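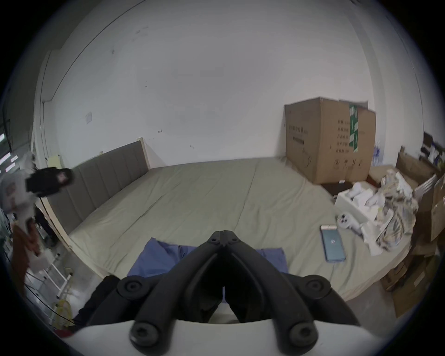
Clesinach, im August

Warum schlafen wir?

Wenn du müde bist, werden deine Augen schwer und du gähnst. Irgendwann liegst du im Bett und merkst nicht einmal, wie du einschläfst. Menschen verbringen fast ein Drittel ihres Lebens im Schlaf. Auch Hunde, Vögel und Fische schlafen. Schlaf muss also wichtig sein.

Was macht der Körper in der Nacht?

Im Schlaf atmest du langsamer, und auch dein Herz schlägt ruhiger. Deine Körpertemperatur sinkt ein wenig. Die Muskeln entspannen sich. Gleichzeitig wird gearbeitet: Der Körper repariert kleine Schäden, zum Beispiel an der Haut. Er bildet außerdem einen Stoff, den Kinder zum Wachsen brauchen. Man nennt ihn Wachstumshormon. Ein großer Teil davon entsteht im Tiefschlaf.

Und das Gehirn?

Das Gehirn schaltet nicht ab. Es sortiert, was du am Tag erlebt und gelernt hast. Manches wird fest gespeichert, anderes vergisst du wieder. Wer abends Vokabeln übt und danach gut schläft, weiß am nächsten Morgen oft mehr davon als jemand, der die halbe Nacht wach war.

Leichter Schlaf, tiefer Schlaf, Traumschlaf

Der Schlaf verläuft in Runden. Zuerst kommt der leichte Schlaf. Da wachst du schnell auf, wenn eine Tür knallt. Dann folgt der Tiefschlaf. Wer daraus geweckt wird, ist verwirrt und weiß manchmal nicht, wo er ist. Danach kommt eine Phase, in der sich die Augen unter den Lidern schnell hin und her bewegen. Sie heißt REM-Schlaf, nach den englischen Wörtern für schnelle Augenbewegungen. In dieser Zeit träumen wir besonders lebhaft. Damit wir nicht um uns schlagen, sind die meisten Muskeln dann wie gelähmt – nur Augen und Atmung machen weiter. Bei Erwachsenen dauert eine Runde meist eineinhalb Stunden, dann geht es von vorne los.

Wie viel Schlaf braucht man?

Babys schlafen den größten Teil des Tages. Schulkinder brauchen meistens neun bis zwölf Stunden, Erwachsene sieben bis neun. Das ist aber nicht bei allen gleich. Zahira Liew unterrichtet an der Grundschule in Clesinach und hat ihre Klasse ein Schlaftagebuch führen lassen. »Manche waren nach neun Stunden hellwach, andere haben nach zehn noch gegähnt«, sagt sie.

Wenn du nicht einschlafen kannst

Helles Licht am Abend kann wach halten, auch das von Bildschirmen. Lies lieber ein Buch oder lass dir vorlesen. Das Zimmer sollte dunkel und eher kühl sein. Eine feste Uhrzeit hilft ebenfalls. Und wenn du trotzdem wach liegst, steh kurz auf, trink einen Schluck Wasser und leg dich wieder hin. Oft reichen 20 Minuten Ruhe, bis die Müdigkeit zurückkommt.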